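Buy the hours before you buy the robot

Every December the same email goes round our department asking for equipment bids, and every year somebody puts in for a surgical robot. This time it was me. I've since changed my mind about most of what I wrote, so I thought I'd set it down while it's fresh (and while I'm still a bit cross with myself).

My bid was one page. It had the price of the Kiteo console, the price of the arms and a hopeful line about savings. What it left out was nearly everything that costs money once the crate is open – instruments, drapes, servicing, and above all the time it takes a decent surgeon to get comfortable sewing with the thing.

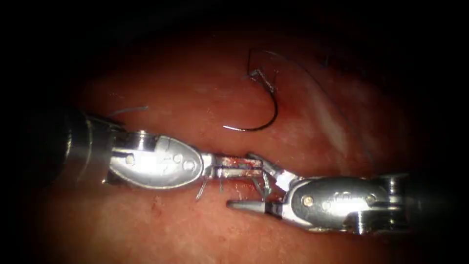
Words by Lizeth Quispe
Opinion | Equipment and planning

Take suturing. It's the job I always ask the sales people about, and the one they get through quickest. You've got a curved needle, a length of thread that goes wherever it fancies, and two sets of little metal jaws that have to meet in the right spot. People who can do it beautifully by hand still have to learn it again at the console, and that learning belongs in the budget like anything else with a price on it.

I'd put down 12 hours of practice per surgeon. Where did I get 12? From the Warisine brochure, I'm sorry to say! When I rang round other units and added up what our own list of people would need, I got to 434 hours across the department in the first year. That's theatre time, or it's evenings, and either way somebody has to be paid for it.

Then there are the instruments. They wear out, they get counted by uses, and the needle drivers are the ones you'll be reordering while the fancier tools sit in their boxes. Voß quoted us £2,000 for a replacement and Tulis came in lower, but with a longer wait, and a longer wait means keeping spares on the shelf, so there goes your saving. I hadn't budgeted for a single spare. Not one!
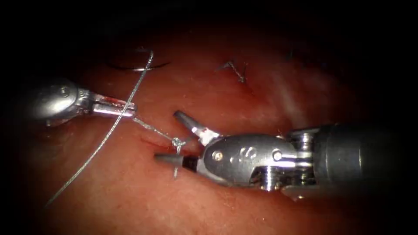 I also think we ask for the wrong demonstration. We let the firm bring its own person, who has tied that knot a thousand times, and we all stand behind them nodding. Next time I want our newest registrar in the seat for a whole afternoon, with plenty of thread and no one talking over their shoulder. Then I want to know how long the last row of stitches took compared with the first.

None of this has put me off robots. I'd still like us to have one, and I think our patients would do well by it. But I'd rather wait two years and buy it with the training, the spares and the service contract all paid for than get it this spring and watch it stand under a sheet because the practice money ran out.

So I've pulled my bid and I'm writing a longer one. The console is on page four now, after the staffing.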